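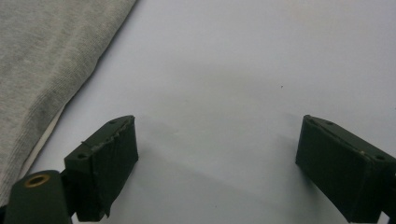
Gwawr Hopkin asks whether knits need the board at all, or whether a bedspread will do. A bedspread works in a pinch, but soft surfaces let the fabric sink and the edges wander, and you will enjoy this section a lot more on something flat and firm. The Ternow folding board is made for exactly this job, and it sits happily on any table that doesn't wobble.

Section 4. Folding knit shorts and sweatpants

Knits are a pleasure to fold once you get the feel of them! They stretch, they forgive, and they hold a soft crease without an iron. The fold in this section is the long fold, a tall, narrow rectangle that can go straight into a drawer or be turned up once more for a shelf.

Before you start

Wipe the board with a dry cloth. Close any zippers and empty the pockets (tissues are the usual culprit). If the garment came straight out of the dryer, give it a good shake and let it cool flat for a few minutes.

Caution: Do not iron on the board. The surface will mark.

4.1 The long fold

1. Lay the garment face up on the board with the waistband at the far end and the legs pointing toward you.

2. Tuck loose pocket linings back inside and flatten them with your palm. A bunched lining makes a lump that shows through every later fold.

3. Straighten the waistband. If there is a drawstring, pull the two ends even and let them lie on top of the fabric.

4. Take one leg by the outer seam, at the waist and at the hem, and bring it across onto the other leg. Line up the waistband first, then the hem.

5. Hold the waistband still with one hand and slide the other hand down the middle, from waist to hem. Go lightly - pressing hard pushes the cloth ahead of your hand and leaves ripples at the bottom.
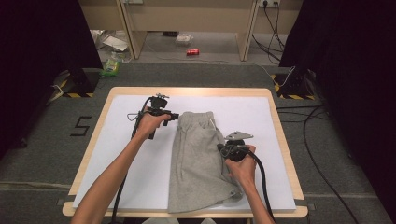 6. Ease out any wrinkles at the hem by lifting the two corners a little, pulling them gently apart, and setting them down again.

7. Check the long edges. The crotch seam will stick out as a small triangle on one side. Fold it in so the edge runs straight from top to bottom.

Note: Ribbed and jersey knits like to creep back open. Rest a flat hand on the fold while you count to five, then let go.

4.2 Turning it up

For a drawer, fold the hem end up to just short of the waistband, then fold in half again. Stand the finished piece on its edge. If it stays up by itself, you have a lovely firm fold! If it slumps, open the last fold, smooth it, and try once more.

For a shelf, stop after the first turn and stack with the folded edges facing out. Gray on gray on gray looks wonderful this way, and you can pull a pair from the middle without wrecking the pile.

Caution: Keep drawstrings inside the last fold when you store the garment. A dangling cord catches in drawer runners.

4.3 Trouble spots

The rectangle leans to one side: the waistband was not level in step 4. Unfold and start from there.

The waistband is thicker than the rest: this is normal with elastic. Alternate the direction of each piece as you stack.

The board slides on the table: put the Nodolier grip mat (part 1279) underneath, textured side down.

For sweaters and hooded tops, continue to Section 5.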